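The Great Living Room Rug Thread, because several of you asked and I can never answer anything in one post
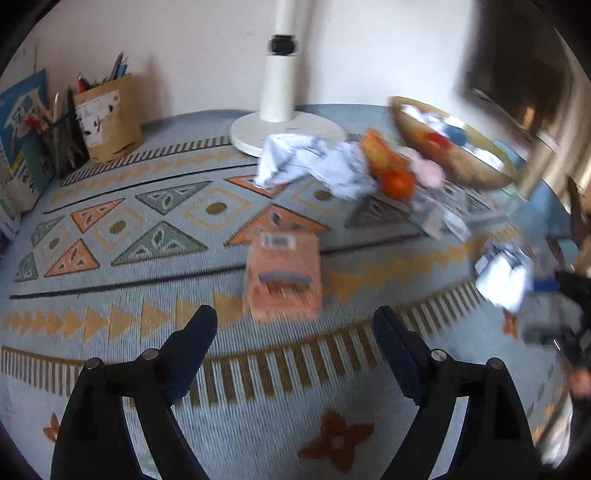

I have wanted a real rug in this room for as long as we've lived here, and I finally ordered one from Grodov in the spring after a truly embarrassing amount of dithering. I'd narrowed it down to two. One was a plain oatmeal thing that would have gone with everything, and the other was this one, and I kept going back to look at the orange triangles with the little leaves inside them and the mustard arrows marching across the middle. Reader, I got the triangles. The background is a soft blue-gray, so it's calmer in person than it has any right to be with that much going on.

Price, since that was the first question: 345 dollars on sale, shipping included. I know that isn't nothing! I sold the old armchair to help pay for it and I don't miss the armchair one bit.

It came rolled up tight as a burrito and the ends curled for days. I tried books, I tried the heavy soup pot, I tried walking on it in a meaningful way. What worked in the end was rolling it the opposite direction overnight and then leaving it alone. If yours arrives curly, please don't iron it, which is what my aunt told me to do – bless her.

Now, the part I wanted to talk about, which is tidying. I started the thread to talk about tidying and here I am four posts deep in rug.

My problem in this room has always been the floor. Everything lands on the floor. Crumpled paper, balls, bits of cloth, whatever somebody was holding when they got interested in something else. I used to have a tall lidded basket from Satti and it was lovely, and not one thing ever went into it, because lifting a lid is apparently too much to ask of a person.

So I put a big shallow wooden bowl down on the floor, and that has been the whole trick. No lid, no sorting, no labels. You can toss something in from halfway across the room and feel pretty good about yourself. Does it look neat? Not really, it fills up with crumpled white paper and odd red and blue things and generally looks like a bird has been building in it. But I can carry it off in one trip, and that's worth a lot to me at the end of the day.

The rule is 20 minutes, in the evening, with music. I used to do an hour on Monday and dread it from Sunday lunch onward. Twenty minutes I can do even when I'm tired and cranky. Bowl first, then anything still on the rug, then a quick shake of the fringe if I'm feeling ambitious (I am rarely feeling ambitious).

One thing I didn't expect about a busy pattern is that it hides things. Crumbs, great, thank you, hide all you like. But an orange ball on a rug with this much orange in it? I have stepped on more things since June than in the five years before. I've started tidying in rows, following the stripes from one side to the other like I'm mowing a lawn, and I find so much more that way. It's also weirdly relaxing.

Somebody asked about vacuuming. It's a flat weave, so I go along the stripes on the low setting and skip the brush. I did use the Lidel spot cleaner on a tea spill and it was fine, but I tested it on a back corner first and you should too. The rug pad is a Denum, the thin kind, and I trimmed it with kitchen scissors. Crooked, but who's looking under there.

Next up is the corner by the window, where I have a stack of magazines I've been meaning to go through for longer than I'd like to say. I'm thinking a second bowl. If anyone has seen a nice shallow one, wide enough for magazines to lie flat, please send it my way – secondhand is very welcome, and I don't mind a scratch or two.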